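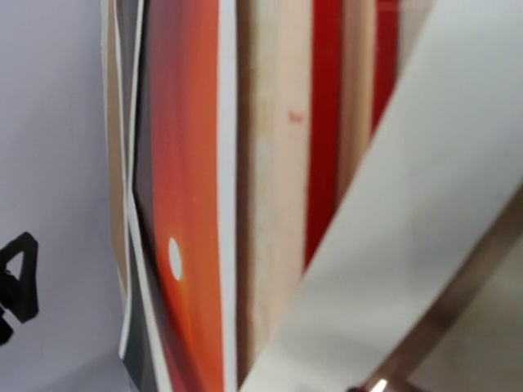
Home | Projects | Student Reports | Equipment Reviews | Search

Living with the Griter kit: what I learned in one semester

So my project this term was to take the Griter arm kit from Talel, set it up from scratch, and report back on whether our lab should buy more of them. I should say up front that I'd never put together an arm before this. I broke one zip tie and one fingernail, and that was the worst of it!

The kit comes in 6 bags plus the arm itself, and Talel wants $3895 for it with the wrist camera included. The manual is good until you get to the camera section, where it suddenly assumes you already know what you're doing. I spent a whole Wednesday on calibration (a whole one, including dinner out of the vending machine) before I noticed I had the config file for the older Kereama gripper loaded. Once I swapped it, calibration took 7 minutes. I'm not going to talk about it anymore.

My test job was flat stuff standing on edge. Most reviews I read use blocks or cups, and I wanted something meaner. When boards and panels are leaning together like files in a drawer, the arm has to get a finger in beside one of them without shoving the rest over. The wrist view is where you find out how tight that really is. With the arm in close, the off-white finger fills up most of the right half of the picture and hides the lower part of the red panel, and the finger is blurry because it's so near the lens. The orange-red panel stays out in the open, little white hole and all, so I used that hole as my landmark when I was driving by hand. The thin white edges were a lot harder for me. They bend and overlap, and I kept losing track of which one I was lining up on.

I did 30 tries with the stock software, Tilenis, and the arm pulled the right panel on 23 of them. Most of the misses were the finger coming in at too much of a slant and grabbing two at once. Slowing the approach down helped a little. Narrower fingertips would probably help more, but Talel sells those separately, grrr.

Would I tell the lab to buy another one? Yeah, I would, for teaching. It's sturdy, it's quiet enough to talk over, and the emergency stop is right where your hand wants to go. For anything with tight gaps I'd budget for the thin fingertips too.

Comments

benchrat: Did you try moving the camera mount to the other hole? Clears up the blocked side a bit on ours.

Reply: Not yet, adding it to my list, thanks!

soldersmoke: Same config file mix-up here. Lost two days.

Contact the lab | Copyright Student Reports | Back to top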